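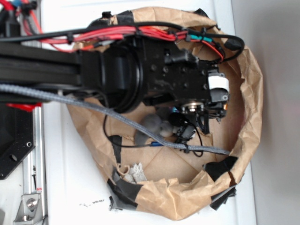 A laboratory on the Voyle mailing list asks whether the method still needs a rigid bin, as the first release did. It does not. Release 2 of the Tilamus Retrieval Method was trained on open paper bags, and a rigid bin is now optional.

Tilamus Retrieval Method, Release 2
Supplier: Brumatano
Catalogue number: 434

Tilamus is a learned control method for picking small household items out of soft containers. It is supplied to universities and research centres as a trained model, with the recorded demonstrations and a written protocol. The arm and gripper are not included.

Paper walls fold inward when touched, and a planner that treats them as fixed will often stop short or close on the rim. Tilamus instead takes a fresh view from the wrist at each step and corrects the approach as the bag changes shape.

Results
The model was trained on 2,000 demonstrations and then tested in 2,000 separate trials. It lifted the requested item clear of the bag in 1,343 of them. Most failures involved flat items lying against the paper, and keys remain the hardest class. Soft toys were seldom dropped once gripped. Performance in closed or upright bags has not been measured.
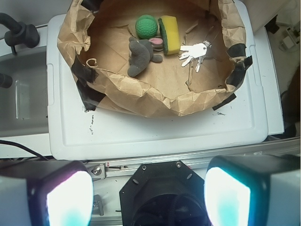

Wrist view: ball, sponge, plush toy and keys in a taped bag.

Set-up
Roll the rim of the bag outward and fix it to the work surface with tape. Replace the bag when the floor tears - small tears at the rim are acceptable. Keep cables clear of the fingers before starting a trial.

Licensing
Research use only. Licences are issued through Grokitz and cover one laboratory. Holders of a Release 1 licence may upgrade at no charge until November.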